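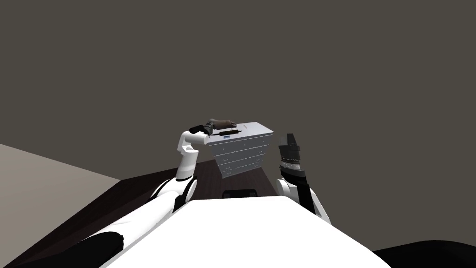 Automation in the Returns Room at Omia, Vidcombe
Student project report, 11/10/2021

Our group was asked to look at a workplace that is bringing in robots and to say what changes for the people who work there. We chose the returns room at Omia, a mail-order warehouse in Vidcombe. Thirty people sort returned goods there, mostly clothes and small household items, and put them away in drawers and bins. Omia plans to give part of that job to a two-armed robot from a supplier called Prorari.

So far the robot has done its work in simulation. It holds an item over a white chest of drawers with one arm while the other arm stays free. The setting is very tidy: one piece of furniture, a plain wall, a stretch of floor with just one small dark object in front of the chest. The real room has carts parked in the aisles and bags that split when you pick them up. We asked how the simulated results would carry over and were told that testing would show it.

The supplier's slides say 3000 practice runs were completed and 80 percent of them succeeded. We could not find out what counted as a success. If an item ends up in the wrong drawer, somebody still has to go and get it, and that time was not in the figures.

The staff handle 1565 returns on a normal day. Under the plan they would handle fewer and spend part of the shift watching the robot and clearing its mistakes. Managers called this "lighter work." The sorters we talked to were less sure. Several said they like deciding for themselves whether a shoe can be resold - that part was not mentioned in the plan at all. Pay for the new duties has not been settled either.

Our course reading, the Huang model of task change, says to list the tasks a machine creates as well as the ones it removes. Omia had only the second list. We think the first should be written, with the sorters in the room, before the trial starts in November.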